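Ticket 251: Dririco sort kit, gripper keeps missing small toys on shiny table
Product: Dririco two-finger gripper kit + Ovton pick software (trial licence)
Status: open, waiting on customer
Opened by: Leanne Haslam

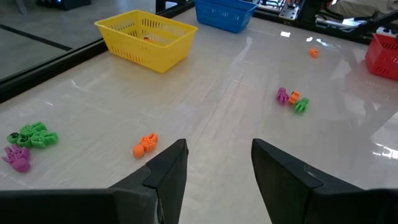 Hüsnü Kurtuluş asked straight off whether the wrist camera was still on auto exposure, as the Ovton software ships that way and it plays up over anything glossy. He also wanted the software version and the pick log before anyone touched the calibration.

Leanne: Auto exposure yes, never changed it. Version is whatever came on the stick in the box, will look. Log attached. Job is the colour sort from the starter pack, toys into the coloured baskets, yellow blue red. Green, purple and orange toys so the baskets don't match, I've mapped them by hand in the job file. Don't think thats the problem, when it gets hold of something it goes to the right basket.

What it does: goes down, closes on nothing, comes up, says pick OK, moves to basket, opens, drops thin air. Then does the next one. So the count at the end is wrong as well, which is what I actually need to report on for the trial.

Worst on the skeleton-y ones. Round heads not so bad.

Hüsnü: Thanks. Log shows 15 picks marked OK, how many were real?

Leanne: 6 landed in a basket. Rest were air.

Hüsnü: OK so two separate faults I think.
1. Bad pick point. Camera sees glare, depth goes wrong, fingers close too high or off to the side.
2. False OK. Grip check is off or set too low, so empty fingers pass as a pick.
Please do 2 first, it's quick. Job settings, Grip, "check after close". Should be ticked. Min width wants to be above zero, try 3 mm.

Leanne: Wasn't ticked. Ticked now. Min width was 0, set to 3.

Re-ran. It now says MISSED when it misses, so that's better, but it retries the same spot over and over. Same miss every time. Stopped it by hand.

Hüsnü: Good, that's fault 2 gone. Set retries to two and "shift on retry" to on. Doesn't fix fault 1 but stops the loop.

For fault 1, in this order, one change at a time please:
a) exposure to manual, bring it down until the white patches on the table stop being solid white
b) re-run table height with nothing on the table, baskets off as well
c) if you can, something matt over the top. Paper will do for a test

Leanne: a) done. Had to go a lot darker than I expected. Picks better on the left side, right side by the red basket still poor. That's where the light bounces worst.

b) Table height was 14 mm out!! Manual says under 1. I set it up on the old bench and never re-did it after we moved to the marble-look one. My fault, but the software could of warned me. Setup wizard just says "height found" in green.

Hüsnü: Fair point on the wizard, I've passed it on. No date. What about the ones in a heap, are those any better?

Leanne: Singles fine now. The ones bunched up together, no. Goes for the middle of the bunch and grabs two or pushes the lot along. Those fingers are wide for this size of toy. Is there a thinner tip?

Hüsnü: Yes, Bugti do a narrow tip set that fits your mount, four screws. Not in the trial box. Can send a loan pair. There's also a "separate first" option, it nudges the heap apart before picking. Slow but works with what you have. Needs the newer software.

Leanne: Loan pair please. Will update software tonight, box version is the old one, just checked.

c) Tried plain brown paper taped down. Right side much better straight away. Can't leave it like that, paper rucks up when the fingers touch. Is there a proper mat?

Hüsnü: Soruson mat, grey, cut to size. It's on the price list under accessories. I'd wait until you've run the new version with manual exposure, you may not need it.

Leanne: OK. Notes for the review so far, so it's in one place:
- grip check should be ON out of the box
- height check needs a proper warning
- manual says nothing on shiny tables, I looked
- hardware itself fine, no complaints, fingers close square and mount hasn't moved
- support quick

Still to do: update, separate first, narrow tips when they turn up, full run again with counts. Please keep open.

Hüsnü: Keeping open. Tips booked out to you. Send the new log when you have it, and save your job file before the update, it resets the colour mapping.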